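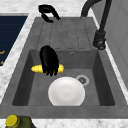 Kitchen Habits That Feed My Points Balance

Sunday, February 18, 2018

I get asked a lot how we manage a free trip most years when I hardly ever fly for work. Most of it comes out of the kitchen! Groceries, dish soap, a new skillet now and then, all things we'd buy anyway. My setup is pretty low-tech, so steal whatever you like.

1. Tape a card list inside the pantry door
Mine says which card goes with which store this quarter. The Lendell card gets the supermarket, the Ivness card gets everything else. I used to keep this on my phone and never once looked at it in the checkout line (the pantry door I see ten times a day).

2. Check the portal before you replace anything
When our old toaster died I almost grabbed one at the mall. Going through the Kourkoulas shopping portal got me 2 points a dollar on top of the card. Give it a couple of weeks to post, and save the order email until it does.

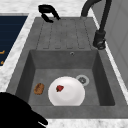
3. Buy hotel gift cards on the grocery run
Our store has a rack by the registers, and a $100 Grudora card earns the same as $100 of bananas. Only buy them if you have a stay coming up, though. I had one sit in the junk drawer for ages, under the rubber bands and takeout menus.

4. Keep a receipt jar
Any old jar will do. I empty mine on the first of the month and go through the accounts with a cup of coffee. My neighbor Balakrishnan Iyengar does his every Friday and has caught two missing bonuses that way, so maybe he has the better system.

5. Pay the whole bill
Boring, I know, but one month of interest eats up more than the points are worth. If a bonus means buying food you'll end up throwing out, skip it and wait for the next one.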